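Notebook, June – natural dye tests, wool skeins, third round

Started at 8:40. The goal for this round is to find out why the madder from the Ondatley supplier gives brown where the old batch gave a clean brick red. Same wool as before (Skakness two-ply, washed), same pot, same alum.

I weighed 4 skeins and put them in the alum bath together, so the mordant cannot be the difference between them. The bath was heated slowly over one hour, then left to cool with the lid on. I did not stir much. Last time I stirred too often and the wool became a little felted at the ends.

Total weight of dry wool on the shelf after taking these out: 1,171 g. Please write it down when you take some, the list was wrong again.
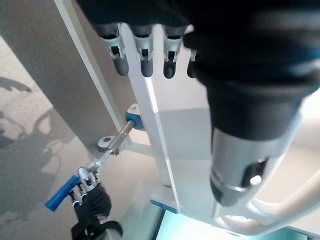 Hand from above, fingers down, thumb on the right.

Dye bath: 300 g of ground madder root, soaked overnight in tap water. Our tap water is quite hard, and I was always told that madder likes this. So for skeins A and B I used tap water, for C and D the rain water from the barrel. I kept the temperature low, because I suspect that I went too high in round two – the brown came exactly in the half hour when I was at the phone.

Result at 15:10, still wet: A and B are brick red, very near to the Mocanu sample card. C is more orange. D is also orange but uneven, with a pale place where the tie was too tight. My mistake, I should tie in a loose figure eight.
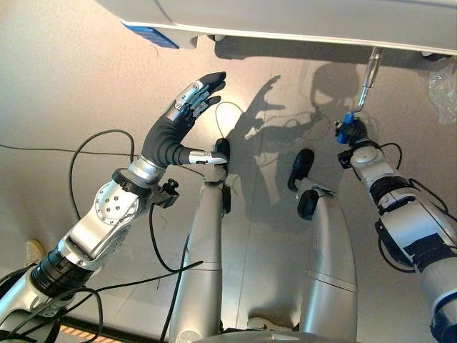
Left arm, palm up.

So I think the root is fine and I must apologize to Ondatley for my letter. The heat was the problem. I would like to repeat it once with the Gadavance thermometer, as the old one shows roughly 4 degrees too little in boiling water and I trusted it the whole winter.

To do: rinse C and D again tomorrow, dry all in the shade, cut a short piece from each for the light test in the south window. Half of every piece goes under black card. Also order alum, the jar is nearly finished.

The used bath is in the gray bucket with a lid. Do not pour it away, I want to try a pale pink from it.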